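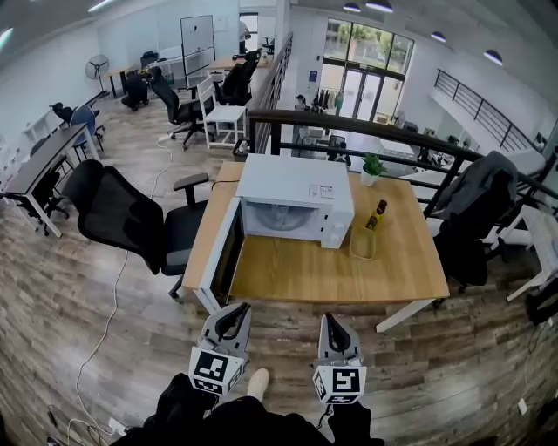 From: Hongjun Dong
To: teach-by-hand list
Date: December 23, 2020
Subject: Re: Handheld grippers or remote control for door tasks?

Dear all,

Thank you for the answers to my first question. I reply to the message from Gosier, because it touches most of the points where I was not sure. I have cut it a little, and I hope I did not cut anything important.

> We tried both ways on our cupboard task. With remote control the data
> is clean, in the sense that everything you record is something the arm
> can do. But our people were slow, and they got tired after 20 minutes
> or so. With the handheld grippers they were fast, and then a good part
> of the recordings could not be used, as the person had reached in a way
> that the arm cannot. How do you deal with this in Fedavar? And do you
> start the recording with the door open or closed? I ask because our
> model learned to open the door very well and then did nothing.
>
> Also, did you keep the markers on the fingers in the end? We lose them
> each time the hand goes inside.

First, the reach. We had the same trouble. In July we collected 507 demonstrations of the microwave task with the handheld grippers, and when we replayed the hand paths on the model of the arm, 44 of them went outside of what the arm can do. This is less than I feared. Most of the bad ones came from two habits. The person leans over the table to look into the oven, or the person turns the wrist very far to push the door from the inner side. After we saw this we did not change the software. We put a strip of tape on the floor and asked everybody to keep both feet behind it. Yu also made a short training, where each new person does the task ten times and sees the replay directly afterwards. It helps more than any written instruction, in my experience. People understand at once when they see the arm stop in the air.

Second, the door. We record it in separate parts now. One part begins with the door closed and ends when it is fully open. Another part begins with the door already open, and the person must put the object on the glass plate and take the hands out. The third part is the closing. At the beginning we recorded everything as one long task, and we got the same result as you: a very good opening and then the hands waiting. I think the reason is that the opening always looks alike, and the middle part is different each time, so the model had many examples of one and few of the other. With the parts separated, we can collect more of what is weak. We have 2408 recordings in total now, and more than half are the middle part.

I must say that the joins between the parts are still not good. If the door is left only half open, the second part starts anyway, and the hand touches the door. Dumico suggested to start some recordings with the door in wrong positions and let the person correct it first. We did this for one afternoon only, so I can not report a number yet.

Third, the markers. Yes, we kept them. We have one marker cube on each gripper, and we also lose them when the hand is deep inside the oven. For a short loss we fill the path from the motion sensor in the handle, and this works well enough. If the loss is longer than 2 seconds we throw the recording away. Please be careful with the lamp inside some ovens, it gives a reflection on printed markers. Matt paper was better for us than the shiny one.

About the remote control, I do not want to say it is worse. For the dial I prefer it. When a person turns a round knob with a handheld gripper, they feel through the fingers how strong to hold, and this feeling is not in the data. With the remote control they have only the eyes, the same as the robot has, and they turn more slowly and with more care. The recordings look boring but the model learns better from them. So our present way is a mixture – handheld for the door and for placing, remote for the dial.

One more small thing, which cost us two weeks. We always had the oven in the same place on the table, at the same angle. The model then failed when the table was moved by the width of a hand. Now the person who prepares the session moves the table, the oven or both, after every ten recordings, and writes it in the sheet. We also change what stands next to the oven. I would recommend to do this from the first day and not later, as the old recordings pull the model back to the old position.

I have two questions in return. Gosier, how do you decide that a remote demonstration is too slow to keep? We have no rule, and two of us often disagree about the same recording. And has anybody on this list mixed left-handed and right-handed people in one set? We have one left-handed colleague, and her recordings are very good, but I keep them in a separate folder until I know what they do to the rest.

I can share the form we use for the session sheet, if somebody wants it. It is a simple table, and the column names are in English. I will read mail until the end of the week, and after that again in the new year.

With kind regards,
Hongjun Dong
Fedavar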